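Blog » Days out » An open day at Andura

Home | Days out | Allotment | Books | About me

An open day at Andura

I have been promising to write this up since 3rd June, and the kettle is on, so let's get going. My friend Sobia Dhanial had a spare ticket for the Andura open day and thought of me, which was kind of her (I once took a toaster apart and she has never forgotten it). It was 62 miles door to door, and we only went wrong at the one roundabout.

I'd pictured something behind glass, but there was only a red barrier and an ordinary office desk, with a laptop open on it and the cardboard tray the robot was working over. You could have been in a building society, apart from the big silver arm! 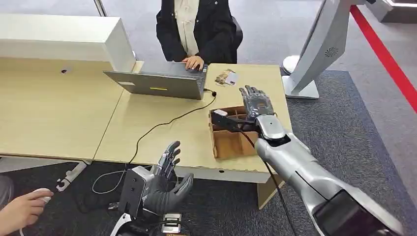 Hands, and what they're for

Hammad Janjua gave the talk and was very patient with us. The hand is what he loves, and I can see why - it has proper jointed fingers, and I kept curling my own in my lap to compare. The cardboard tray is all little compartments, and he said small spaces like that are a good, honest challenge for a hand that size. 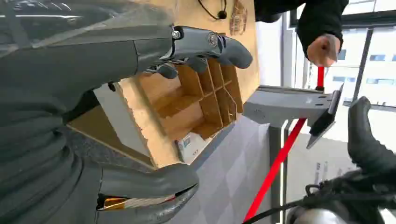 Is it hard to learn to drive one?
Hammad reckons two days to be safe and a good few months to be graceful.

We had a tea break after that (decent biscuits), then squeezed in closer for the next bit. A small brownish packet was held up near the robot's fingertips, and I found I was holding my breath, as I do when the grandchildren carry soup.
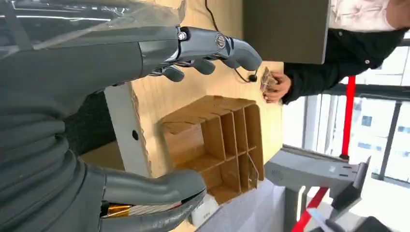
Can you try it yourself on an open day?
Only if you book a slot beforehand, and they'd all gone by the time Sobia rang.

I didn't mind a bit, as I'd much sooner watch. What stayed with me was how close person and machine were, her hand out across the desk and the robot's fingers just there by it. I'd expected to be a little nervous of it and I wasn't at all, though Sobia did keep hold of her handbag. 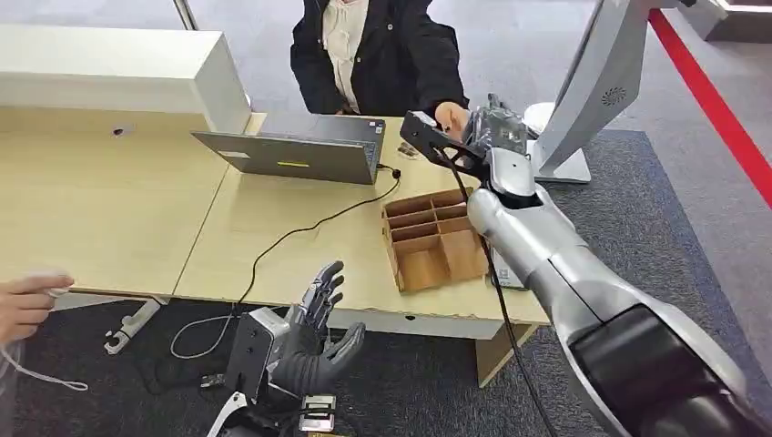 If you fancy going

There's another one in October. Book early, wear a cardigan and take the second car park, not the first.

Recent posts
- Rafia Minhas and her runner beans
- Skotum by the slow train
- A wet walk round Flekard
- What I read in the spring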